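Visit report: Drindarlow College soccer facilities
2019-10-02

The women's soccer team spent a morning at Drindarlow College ahead of the October tournament there. The trip was arranged by assistant coach Els Van Beek so that players could see the fields before the draw. Thirteen players made the trip in 2 vans, and we were on campus before the first classes let out.

The main field is called Ostov Field. It is natural grass, a little longer than what we have at home, and the ball slowed down noticeably when the back line passed it across. The slope toward the south goal is slight but you feel it on a long run. There are 400 seats on one side and a grass bank on the other. The scoreboard was switched off.

From there we walked to the practice area, which has 3 fields side by side with artificial turf. The tournament's group games will be played on the two nearest the parking lot. Goalkeepers should bring long sleeves, as the surface is dry and rough around the six-yard box. Van Beek asked about watering and was told the turf gets sprayed before each kickoff.

The rest of the morning was indoors, in the Postma Building. It holds the locker rooms, the training room, a small weight room and the kinesiology department. Visiting teams get the locker room at the far end, with showers and one whiteboard. The training room opens early on game days, and teams need to bring their own tape.

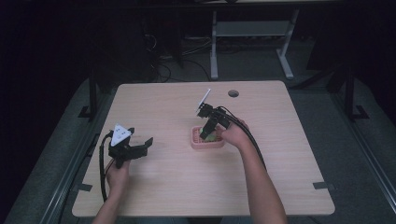 Tabletop with two handheld grippers.

Lunch was in the student dining hall. Teams can buy meal tickets at the door, and the line was short before noon. The Dramau Inn, where we plan to stay, is across the road from the main gate. Two rooms on our booking still need to be changed from doubles to twins.

Parking for vans is behind Postma, not at the field. The gate closes after the last game, so drivers should move the vans out at halftime if we play late. Players who missed the trip can pick up a copy of the campus map from the team office.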